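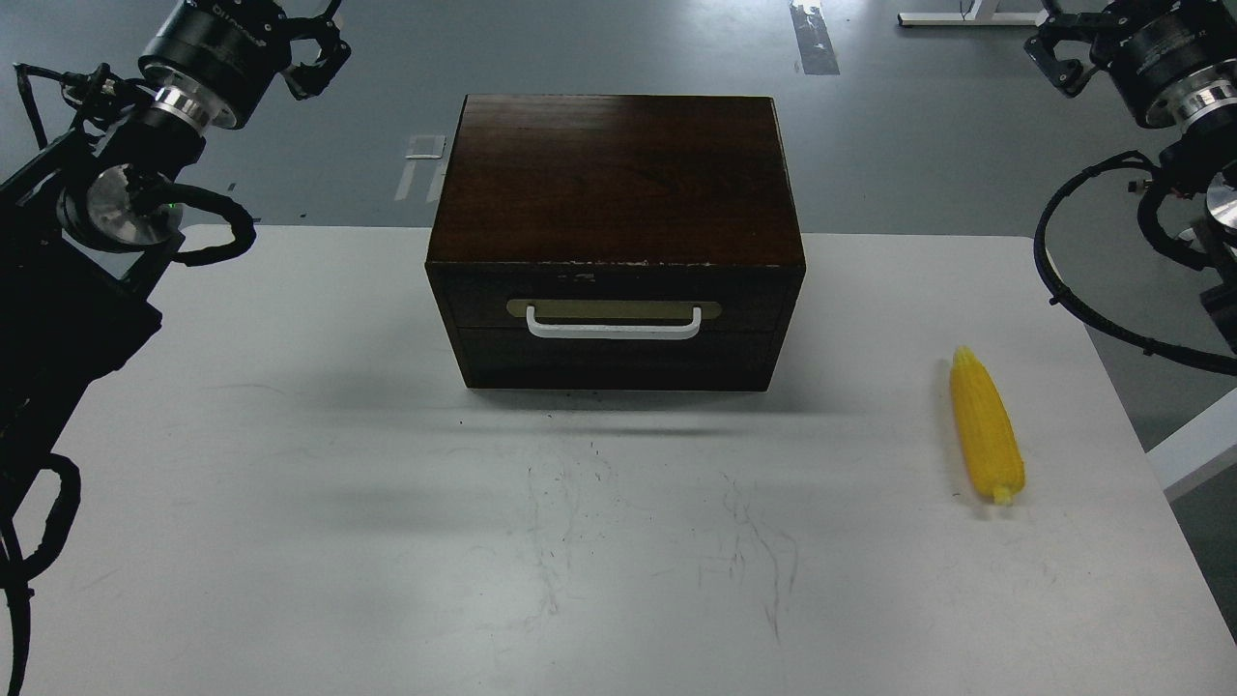
Chips on a glossy wooden box, touch up or leave?

gurwoodgal
Picked up a dark brown wooden box for 2 bucks, glossy lid, and the front edge of the lid has little pale chips all along the bottom rim. The rest of the finish looks great to me. I want to keep play food in it (my kid is obsessed with the corn cob). Would you fix the chips or leave them alone?

brolness50
Leave them! It's a toy box now, it's going to get more. I have one that's been banged around since 2000 and I love it.

Ximena Quezada
Gotta disagree. Pale chips on dark wood are all I'd ever see. A brown touch-up marker, wipe it right away with a rag, done in five minutes. Try the underside first so you know the color's right.

brolness50
Markers always look purple on mine though?

Ximena Quezada
Then you're buying the cherry one lol. Get walnut.

nedim203
I'm more bothered by the white handle on that tan plate. Looks like it came off a kitchen cabinet. I'd swap it for a brass one, but measure between the holes before you go shopping. I didn't and had to drive back to Nedimmont.

gurwoodgal
Noooo I like the white handle! It's easy for small hands to grab. Handle stays. I'll try the walnut marker tonight, on the underside first.

brolness50
Fine, but go light on it. You can always add a second coat.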